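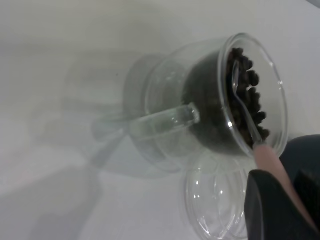 *Granos de café tostado en un vaso de vidrio.*

# Licor de café de reposo largo

Esta receta la aprendí en Skarnville, donde cada casa prepara su botella en marzo para abrirla en las fiestas de verano. Yo la he adaptado a los ingredientes que encuentro en Borport. El proceso es sencillo, pero pide paciencia: el reposo dura 27 días.

## Ingredientes

- 1 litro de aguardiente de orujo blanco
- 150 g de café tostado en grano
- 350 g de azúcar
- 300 ml de agua
- la piel de media naranja, sin la parte blanca
- 1 rama pequeña de canela

## Maceración

1. Lave un tarro grande con agua muy caliente y déjelo secar boca abajo.
2. Rompa los granos en un mortero, con dos o tres golpes. No los muela - el polvo de café es muy difícil de filtrar después.
3. Ponga en el tarro el café, la canela y la piel de naranja, y cubra todo con el aguardiente.
4. Cierre bien y guarde el tarro en un armario oscuro. Agítelo cada dos días.
5. Al quinto día saque la naranja. Si permanece más tiempo, el licor toma un amargor que el azúcar no esconde.

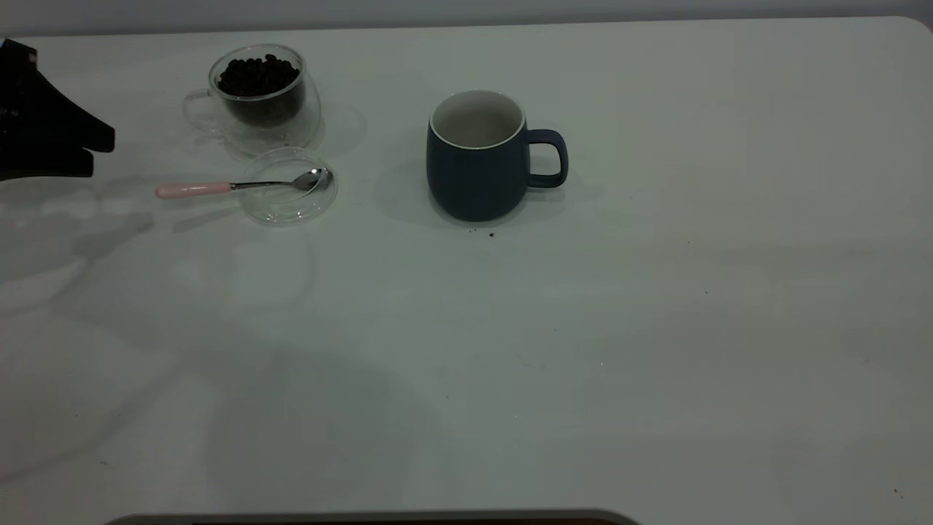

En la segunda semana conviene probar una cucharadita. Si el sabor de la canela ya es fuerte, retírela también; el café se queda hasta el final.

## Almíbar y filtrado

Caliente el agua con el azúcar a fuego bajo hasta que se disuelva, sin que llegue a hervir, y espere a que esté completamente frío. Cuele el aguardiente primero por un colador fino y luego por un filtro de papel. Esta segunda parte es lenta y no se debe apretar el filtro.

Mezcle los dos líquidos poco a poco. Yo suelo añadir solamente tres cuartas partes del almíbar, pruebo, y decido si pongo el resto. En Antwi lo prefieren casi seco, con la mitad.

Embotelle, ponga una etiqueta con la fecha y espere una semana más antes de servir. Se bebe frío, en copa pequeña.

*Última revisión: 05/08/2024*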